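The arm that started again

Brittany Hiebert was reaching for a dustpan at 4:40 in the afternoon when the robot arm she thought had stopped closed its gripper on the back of her hand. She pulled free with a bruise and a scrape across two knuckles. She finished the day's paperwork left-handed and went home.

Hiebert is a test operator at Dokalska, which trains two-armed robots to do small household chores. The job that October was table cleanup. One arm holds a brush, the other holds a dustpan, and pieces of sponge and bread have to be swept up and tipped into a lined bin. She had been on it for seven weeks.

"It's not a hard job to watch," she said. "You lay the pieces out, you step back, you start the run, you write down what happened. Then you lay the pieces out again."

The software that runs the chore is called Wumus, and it was written in the building. The plan was to collect 700 clean runs before the holidays. A clean run is one where everything on the board ends up in the bin and no one has to step in. The trouble started on run 359.

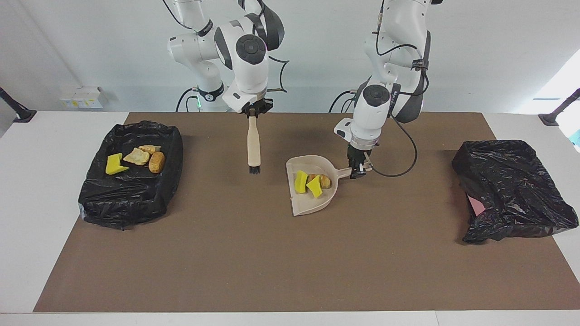
What actually failed on the arm?

The gripper cable. It runs down the outside of the arm to the wrist, and one of the conductors had started to break where it bent the most. When the wrist turned far enough to tip the dustpan, the controller lost contact with the gripper for a moment.

Cor Prins, who maintains the cells at Dokalska, found the break the next morning with a meter and a bright lamp. He said the cable looked fine from the outside.

"There was no mark on the jacket at all," Prins said. "I had to bend it by hand, a little at a time, and watch the reading. At one angle it dropped out. Let go and it came back."

A broken cable on its own would have been a nuisance. The runs would have failed and somebody would have swapped the part. What hurt Hiebert was what the software did with the dropout.

When Wumus lost the gripper, it paused both arms, as it was supposed to. The screen showed a yellow banner. On run 359 the gripper had also let go, and the dustpan landed on its side with the crumbs all over the board. Hiebert saw the banner, saw that nothing was moving, and went in to pick up the pan.

"I looked at the arms and they were still," she said. "I'd done it that way plenty of times before when a run failed. Paused meant I could go in. That's how I was shown."

The pause was set to clear itself if the gripper came back and stayed back for five seconds. It had been written that way in the spring, when the network in the building was poor and the cells kept stopping for no good reason. With the dustpan gone and the arm resting, the cable relaxed, contact returned, and the timer ran out while her hand was on the handle. The arm picked up where it had left off. The next step in its list was to close the gripper.

She hit the emergency stop with her elbow. It took her two tries because the button was mounted on the far side of the table leg.

"The first time I got the bracket," she said.

The arms in the cell are light and run slowly, and the gripper force had been turned down for sponge and bread. Prins thinks that is why it ended with a bruise. Hiebert agrees but doesn't like hearing it.

"People kept telling me it was set low," she said. "Sure. It was set low for the bread."

Dokalska shut down the cell for nine working days. The first thing Prins did was go back through the log for every run in the project, including the practice ones from before the official count. That came to 3,142 entries across three cells. He was looking for the same short dropout followed by an automatic restart. He found it eleven times, all on the same arm and all in the last two weeks.

"Eleven times it had stopped and started itself and it was in the log as a success," he said. "The pieces got in the bin, so the run was marked good. We weren't looking at anything else."

Hiebert had been in the room for most of those. She remembers the arm hesitating now and then over the bin. She wrote "slow at dump" in the comments column on four of them, and she assumed someone read the comments column. Prins said that he read it if a run failed.

The repair was simple. Prins replaced the cable with a longer one from Venckus, the supplier that made the original, and changed how it was routed so the wrist could turn without pulling on it. He also strapped it down along the forearm. He had wanted to use a fitted cable guide, but the part would have taken six weeks.

"The straps work," he said. "They're cheap and I can see the cable. I can undo one and look underneath in ten seconds."

He now bends each cable by hand every second week and writes down the reading.

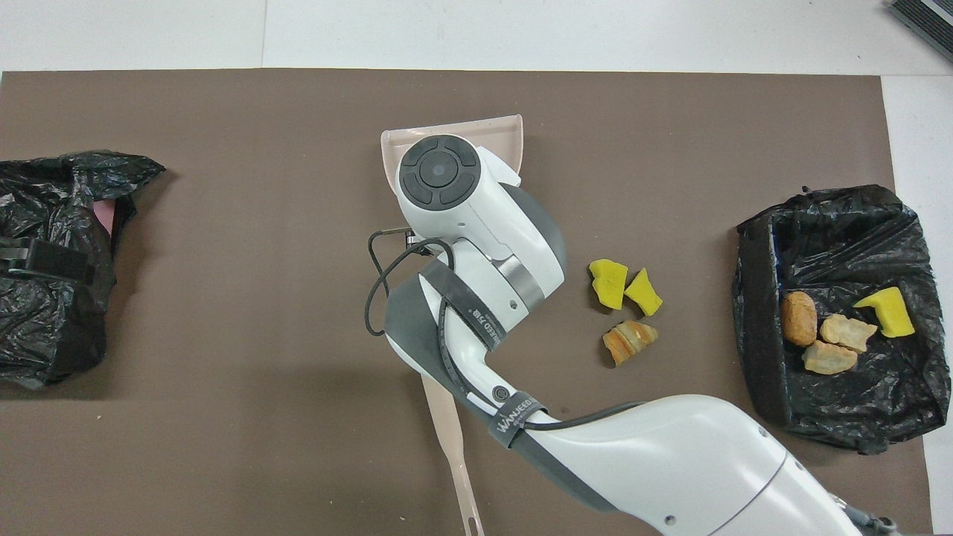

Dustpan in the gripper, with the cable strapped along the forearm.

The software change took longer, mainly because people disagreed on it. The engineers on Wumus wanted to keep the automatic restart and lengthen the timer. Prins and Hiebert both wanted it gone. An outside reviewer from Bedater, a safety consultancy, came in for one day and sided with them. A pause caused by a fault now stays until a person clears it, and the button that clears it is outside arm's reach of the board. The screen no longer uses the word "paused" for a fault. It says "stopped, fault" in red, and it says "waiting, will move" when the arms are only waiting.

"That second one I asked for," Hiebert said. "I wanted it to say it will move."

The emergency stop was moved to the front of the table, and a second one hangs on a cord for the operator to carry. Operators also have to switch off arm power before putting a hand over the board, even to reset two pieces of sponge. It adds time to every run, and the project missed its target for the year.

Hiebert went back to the same cell. She was asked if she wanted another one and said she didn't see the point. The first morning she ran it with the power switched off between every step, including ones where it wasn't required, and Prins stood by the door with the spare stop.

She still fills in the comments column. Prins reads it at the end of each shift now and initials the page.

"I'd like it to go in the log by itself," he said. "It's on the list. For now it's me and a pen."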